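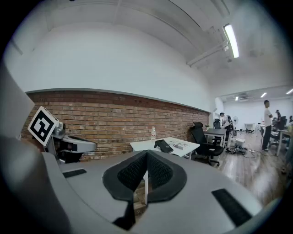 Food & Farming

Seed Growers Say Shops Want More Than They Can Supply

July 2026

The woman who runs the seed cooperative in Trakdale was sorting bean seed when we arrived, and she kept working through most of the interview. The cooperative supplies open-pollinated vegetable seed to gardeners and to market farms in the valley. It has 15 member growers, and she would like it to have more.

"We turned away two shops this spring," she said. "They wanted packets on the rack in February and we had already promised everything we had. I don't like saying no, but I won't buy in seed and put our name on it."

Members are paid by weight of cleaned seed, with a higher rate for crops that take two seasons, such as carrots and beets. She said the rate covers the work in a decent year. In a bad one it does not, and last year was bad for onions. Rain at harvest cost the group 70 percent of the crop.

"You can't hurry an onion," she said. "If it's wet when the heads are ready, you bring them in and hope. We lost most of them to mold in the shed."

The cooperative's best seller is a drying bean called Marker, kept by families in Trakdale for several generations before anyone sold it. It climbs well and sets pods in cool summers. Next on the list is a short-season squash, Zevero, which only 3 members grow because it has to be kept well away from other squash.

She is cautious about new rules that would require small sellers to test each lot for germination at an outside lab. She has no quarrel with testing and already does it herself on damp paper towels.

"I test every lot. If it comes up poor, it doesn't go out. What worries me is the fee. On a small lot of lettuce, the lab bill could be more than we'd make from the seed."

Asked whether larger companies were a threat, she said most of them had no interest in the varieties she sells. Her bigger concern is the age of the growers. Levchenko Farm, which produces nearly all of the group's cabbage seed, has no one lined up to take over the fields.

The group will hold an open day in August, with threshing in the morning and a seed cleaning session after lunch. There is room for 20 people in the barn, and visitors are asked to bring gloves and their own lunch.

"Come if you want to grow for us," she said. "Come if you don't, too. The beans still need shelling."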